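Zalell puts its two-arm sorting cell on a weekly service plan

142 shares | 9 comments

Zalell has changed the way it looks after the two-arm sorting cell at its Ovton returns building. The cell used to be serviced when something failed. Starting in February it gets a fixed stop every Monday, with a longer one each month, and the company says the new routine has already cut down on the calls to the maintenance desk.

The cell handles mixed returns, meaning goods that come back without a box or with the wrong one. Most of the building's volume runs on ordinary conveyors and never gets near it. The odd items go to the arms, which pick them from a flat floor inside a small enclosure and move them to the side they belong on. Zalell logged 2,914 picks in the last full week before the change.

The trouble was in the fingers. Both arms use two-finger grippers, and the pads wear unevenly depending on what the cell has been fed. Soft goods leave lint and dust. Tools and metal parts leave scratches. A worn pad will still close on a thick item, so the cell can seem fine for days and then start dropping thin ones. Under the old system a technician would be called out, swap both pairs, and leave, often with no record of which arm had been the problem.
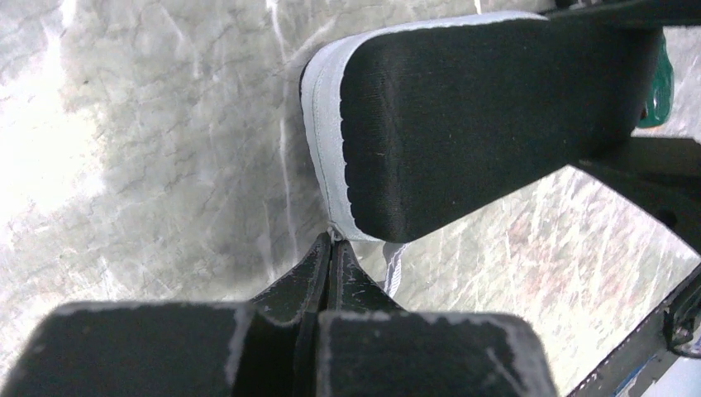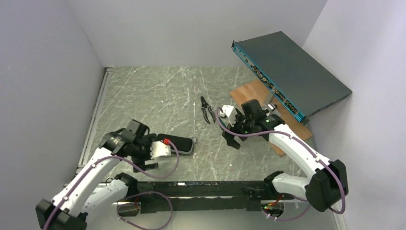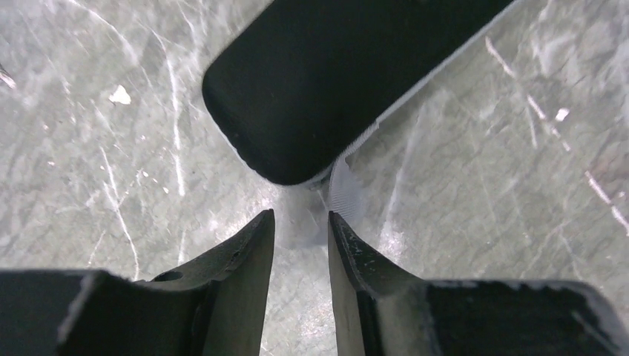
The Monday stop takes 20 minutes and starts before the first shift. Power to the arms is cut at the panel and the enclosure is opened. The technician wipes the fingers with a dry cloth, then a damp one, and looks at the inner faces under a work light. Light scuffing is left alone. A groove that catches a fingernail means the finger is changed and the old one goes in a tray marked left or right. Wrist camera lenses are cleaned with a separate cloth, kept in a closed bag so that it doesn't pick up grit from the finger work.

Cables come next. Zalell had two faults over the winter that were first blamed on the gripper motors and later traced to cable that had worked loose from its clips and was being pulled tight at full reach. Each run is now checked by hand from the base to the gripper with the arm folded and again with it stretched out. Clips that slide are replaced on the spot.

The last job is the floor. It is swept and wiped, and the technician looks for new marks that might confuse the cameras. The surface has a marble pattern, picked when the cell was built so that the software would not come to depend on a plain background — a choice that still divides the people who have to clean it. Dust is hard to see against it. The instructions now say to wipe the whole floor every time and not to go by eye.

After the arms are powered up again, the cell runs a short test before it goes back to work. Each arm touches off against a fixed point on its base rail, opens and closes its gripper 200 times with nothing in it, and then picks a set of known items. If either arm misses an item twice, the cell stays down and the finger alignment is redone. Alignment has been needed on two Mondays so far, both times on the right arm.

The monthly stop adds the joints. Lefèvre, the contractor that installed the cell, handles that part under a service agreement and brings its own tools. The bolts that hold the arm bases to the rail are checked with a torque wrench, the joint housings are opened if the log shows extra heat or noise, and the fixed camera is recalibrated. Lefèvre also keeps a spare gripper for each side at its Ovton shop, so a failed one can be exchanged the same day.

Records are kept in Wurent, the maintenance software Zalell already uses for its conveyors. Finger changes are entered by arm and by side, and the company hopes to have enough entries by summer to tell which goods wear the pads fastest. It may then move some of the heavier tools back to manual sorting.

Zalell has not said what the service plan costs. A second cell is planned for the same building, and the company said the Monday routine will apply to it from the first day. No start date has been set.

142 shares | 9 comments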